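Chapter 6
Sweeping and Surface Cleanup

Before you begin
In this chapter you will learn to choose a brush for a given surface, gather dry litter without spreading it, and empty and store your tools. You will need the Welari hand set or a similar brush and dustpan, a waste bin, and a few scraps of paper or cloth for practice.

Words to know: bristle, lip, litter, stroke, taper

6.1 Small messes

Most of the cleaning done in a workroom is small. Someone trims a piece of cloth and leaves the ends on the bench. A label is peeled off and dropped. Left alone, these bits get under the next job, and they are harder to find once they have been pressed flat or kicked into a corner.

When Kelly Wragg ran the sewing floor at Soliman, she asked each worker to clear the bench before every break. A worker who did this spent up to 25 minutes a week on it. The floor had 167 benches, and the end-of-day cleanup that used to hold people past their shift was dropped the following February.

A floor broom is too wide for a bench. The stroke is long and the litter flies. A hand brush gives you a short stroke and lets you work close to the surface, where you can see what you are moving.

6.2 Setting out the work

Look at the whole surface first. Move anything that should be kept, such as tools, parts or papers. Then decide where the dustpan will go. It should lie flat with its wide edge facing the litter you are about to sweep. Keep the bin close, so that a full pan does not have to be carried across the room.

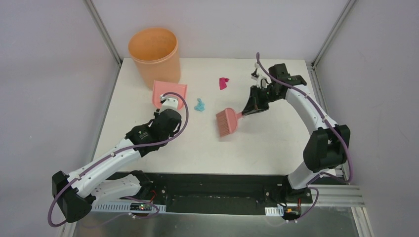 Figure 6.1 Hand brush, dustpan and waste bin on a white tabletop, with two crumpled pieces still to be collected.

Notice in Figure 6.1 that the flat edge of the dustpan faces the bin. Before the first stroke, the pan would be turned toward the light blue piece, which is the nearer of the two. The magenta piece is farther back and would be brought forward to join it. Small, crumpled pieces like these can be swept together. Fine dust is handled separately, as explained in Section 6.4.

The shape of the bin matters too. A round bin with a wide open top is easy to empty a pan into, and sides that taper toward the bottom let the contents slide out when the bin is turned over.

6.3 The stroke

Hold the brush by the handle with your wrist loose. Set the tips of the bristles on the surface and pull or push in one direction only. Scrubbing back and forth scatters the litter. Stop each stroke at the lip of the pan, lift the brush, and start again from behind the pile.

To empty the pan, tilt its back end down, carry it level over the bin, and tip it. Tap the lip once against the inside of the rim.

Check your understanding
1. Why is a floor broom a poor choice for a bench?
2. Which way should the wide edge of the dustpan face while you sweep?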